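Workshop Tips: Picking Up, Passing Over and Putting Away Small Things

Most of the tips on this page come out of a research job. At Werside we spent the winter teaching a pair of robot arms to pick up desk and drawer items and hand them from one arm to the other. We logged 653 attempts between January and the end of the project. Évan Texier ran the trials and kept the notes. A good many of the things that made life easier for the arms also make life easier for a person with cold hands or a messy bench, so I've sorted them that way.

Key rings and chains

Anything made of linked parts is the hardest thing to pick up cleanly. You take hold of one piece and the rest swings, folds over or catches on whatever is next to it. Our method for these was simple. Grip the part nearest the top, lift straight up, and wait for the rest to stop moving before you do anything else. We set the wait at 3 seconds. Shorter waits gave us more dropped rings, and longer ones made no difference.

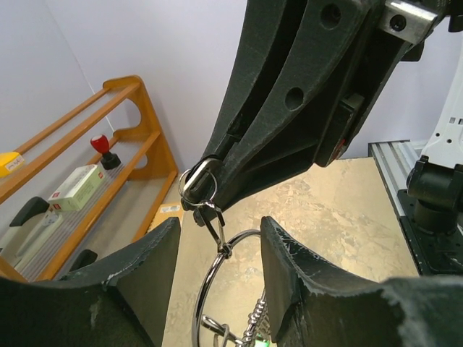
If you keep keys on hooks at home, the same rule applies. Hang them from the biggest ring and leave the clips and tags to dangle below it. Don't hang them by a clip. Clips twist, and the next person pulls the whole bunch sideways to get it off.

Beaded chain knots up when it is stored in a pile. Lay it out straight in a shallow tray, or hang it.

Put the shelf at the back

We tried the small shelf at the side of the table, at the front, and along the back. The back was best. Both arms could reach in without crossing each other, and nothing got knocked off by an elbow joint. On a home bench, keep the front half of the surface clear for working and store along the back edge. Staplers and boxes can share a shelf if each has its own spot. Leave a finger's width on both sides of each one. A gripper needs that gap and so do you.

Handing over bottles and vials

Handovers took up most of our time. The first version of the method had both arms moving toward each other at once, and it failed often. In the version we kept, one arm holds the item still in the middle of the table and the other arm does all the moving. With small containers, that change took us from missing often to 78 percent of handovers completed on the first try.

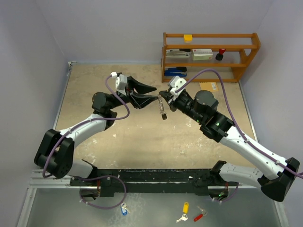 Both arms at the handover point, with the vial in the right gripper.

The rule is easy to use in the kitchen. When you pass a jar or a glass to someone, stop your hand and let them come to you. Don't let go until you feel them take the weight. We wrote the same thing into the arms: the giving gripper opens only after the receiving one has closed.

A few more points on handing things over:

Hold the item at one end so the other person has somewhere to grip.

Check the cap first. We used closed vials throughout.

Clear glass is hard for a camera to see and easy for a person to miss too. A colored cap or a strip of tape helps. We got better results with dark caps than with clear ones.

Tag your keys by color

Loose keys look alike from any distance. Colored tags fixed that for us, and they cost next to nothing. Pick colors that are far apart. Red, yellow and blue worked well. Orange beside red did not, especially under warm bulbs.

Practice in short rounds

Évan's notes show that results slipped after long runs, mainly from joints warming up and things on the table drifting out of place. We went to rounds of 6 attempts, then put everything back where it belonged. Nearly every bad streak ended with a reset.

For a home workshop, that means stopping now and then to return tools to their places while you work. It takes a minute and you spend less time hunting for the stapler later.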